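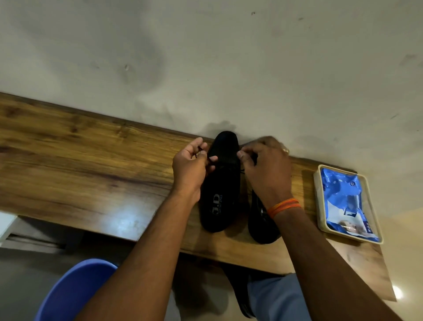

Well, we are thrilled to say that Prirnness, the second album from our own Ilgate four-piece Novberg, is out at last (and what a long February it has been, waiting for it!). Those of you who came along to the Chow Rooms last spring will know a few of the songs already, including the slow one with the harmonium that had the back row in tears. 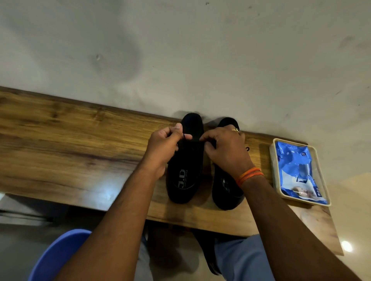
Words: Mei-kuen Lai

There are 11 tracks and I have played them all far too often, mostly while cooking. Pin-yu Peng's singing is lower and braver this time, and the drums have a lovely roomy sound that I missed on the first record. My favourite is still track four, though my sister says I am wrong and it ought to be the closer.

The band have pressed 300 copies on vinyl and 131 had gone by the time I sat down to write, so do be quick if you would like one. They are £18 each from the merch table or by post.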